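The woman who empties rooms for a living

I had been wanting to talk to someone from Plitgate for ages, ever since they cleared my aunt's old house and left it looking better than it had in years. They go into student lets and holiday flats between one tenant and the next, and the owner of the firm (who'd rather I left her name out, so I have) agreed to meet me in Bosano over a very large pot of tea.

August is the mad month. Her team got through 64 flats this time, and she still had the tired look of someone who'd been up and down a lot of stairs. I asked what people leave behind and she laughed before I'd finished the question.

"Drinks," she said. "Always drinks. You could take away the furniture and the curtains and there would still be a bottle down the back of something."

I'd been expecting a grand system, with labels and coloured crates. What she does first is pick a flat surface, nearly always the bed, spread a sheet over it and put everything there that hasn't got a home. Bottles go on their sides, because on a mattress they only topple over if you stand them up, and then they roll off and you're on your knees under the bed again.

"I like a stripy sheet for it," she told me, and I thought she was joking, but no! "You can see what you've put down. On a busy flowery one I lose things. I lost a whole set of keys on a flowery one, and the landlord had 2 people looking for them."
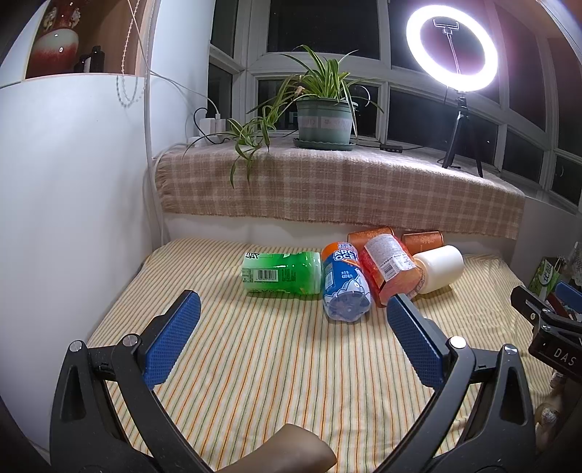 She's quite strict about keeping bottles and cans together at this stage. The sorting comes later, when the whole room has been gone through, and she says new starters find that terribly hard. They want to run to the bin with each thing as they find it, and by lunchtime they've walked miles and the wardrobe hasn't been touched.

So I asked about the sorting. Plastic in one bag, cans in another, and anything with a drop left in it goes to the sink first. Labels can be a puzzle, she said, when the writing is in a language she can't read – is it a drink, is it shampoo, is it something for the floor? "I've learnt not to sniff," she said, rather darkly, and poured me more tea.

Does she ever keep anything? Only the sheets, if the landlord doesn't want them. They get a hot wash and go back in the van for the next job. She has a favourite that has been to all the big blocks on Falcão Street and has gone lovely and soft (I offered to buy it and was turned down flat).

We got on to money, as you do. A single room is 200 with the windows included, and she won't go lower, even for the agents at Skuneo, who give her a good part of her work and ask every year. A room takes 3 hours if it's been looked after. If it hasn't, she rings home and says to start supper without her.

What I liked best was how little she grumbled about the tenants. I tried to get her going, I really did, but she wouldn't have it. "They're packing in a rush and they've got a train to catch," she said. "I left a whole fridge full once, when I was that age. Somebody had to see to that."

She had a viewing to get to at the other end of town, so I walked her back to the van. There was a rolled-up sheet on the passenger seat, and she moved it over to make room for her bag.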